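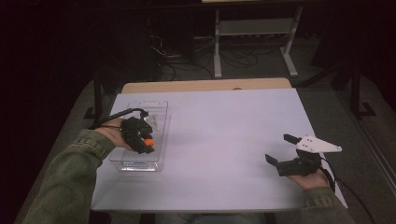 *Clear tray on the white board, left half, long side pointing away from the chair.*

**January, 14:20 — sorting table, tray layout**

Board stays on the table for now. It leaves a strip of bare wood at the back, enough to line a ruler against. Tray is the Hemmin, bought for the Zudwood parts job. Small translucent pieces are hard to pick out against a clear floor with white under it, so lighting matters more than I had allowed for.

Settings today:

- overhead light only, 3000 K
- tray left of center, lengthwise
- right half of the board kept free for laying out
- 20 pieces per batch, 4 batches

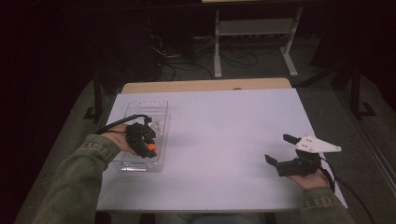
Getachew Wako would put a sheet of dark card under the tray and leave the light alone; he did this at Deltmont and says the pieces stood out well enough to sort without leaning in. Worth a try. Card needs to be cut to the tray floor, or it slides when the tray is lifted.

Batch time at present is almost 27 minutes, too long. Most of it goes on finding pieces, very little on moving them. The Ivasier tray has a flat floor and might be better, but it is deeper and I have only one.

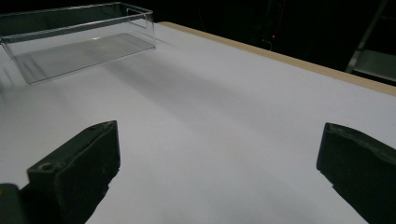
*Tray from the side, ribbed floor, handle slot at the right end.*

Ribs run the length of the tray. Next run: turn it crosswise, then repeat with card. Cut card before lunch.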